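September, late, kitchen table

I have decided to become a person who can make a drink. I can open a drink already. I have been opening drinks to a high standard for years. But my cousin's anniversary party is coming up and I said, out loud and in front of witnesses, that I would do the bar, and there were 69 people on the list the last time anyone sent it to me. One more and it will be 70, and I have a feeling about that one more.

So I signed up for the evening class at Arkside. It cost more than I will write here in case I reread this in January. The handout was waiting on a stool when I got there, and the first page was all about citrus. I had expected rum. Apparently rum is week 2.

The rule of the night was that everything has a place and goes back to it. Lemons by the board, ice near your strong hand, bottles where you can grab them by the neck without looking. I thought of my own kitchen, where the corkscrew lives in the drawer with the birthday candles and one bicycle light, and I kept quiet.

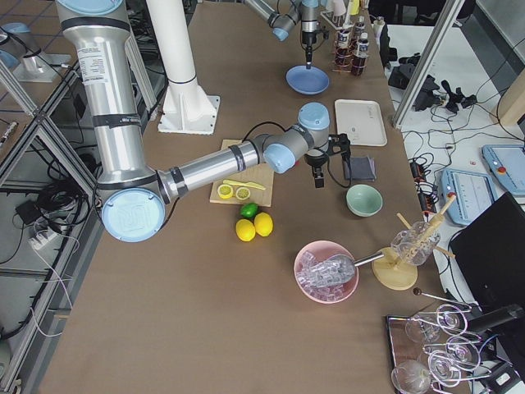
Lemons, a lime, and ice in a pink bowl. Arkside, first class.

I will say I liked the paper on the table. Brown paper makes any activity look like a craft. I could spill on it with confidence, and I did. I also liked the yellow knife, which is plastic, and which I took as a comment on my abilities until I found out it goes through a lemon just fine. We were told to cut them across the middle, and to roll them under the palm first. I rolled mine for so long that the woman next to me asked if I was all right.

The ice has its own scoop. You do not use your hand and you do not use the glass. I have used the glass all my life, at every party, in full view of guests, and it seems the glass can chip and then you have two kinds of clear thing in the bowl and only one of them melts. I felt quite ill for a minute thinking back over the holidays.

Then the stirring sticks. Wooden ones, fanned out in a ribbed glass like a bunch of very dull flowers. I want that glass. I looked for one when I got home and the closest I could find was a Fukent, sold only as a set with a pitcher, and I already own a pitcher I resent.

My lemon and lime thing came out sour enough to close one eye. The recipe was for 700 ml, to be shared down the table, and it was shared in the sense that everybody had a sip and put it down. More syrup, said the teacher. I wrote MORE SYRUP on my handout and underlined it, and now I see I wrote it on the page about cleaning up.

To do: lemons, a real scoop, ask Mom if she still has the Wesa shaker or if it went in the yard sale. Call the party people about ice. Find out who number 70 is.

Bed. My fingers still smell like lime and there is a paper cut I had forgotten about until tonight.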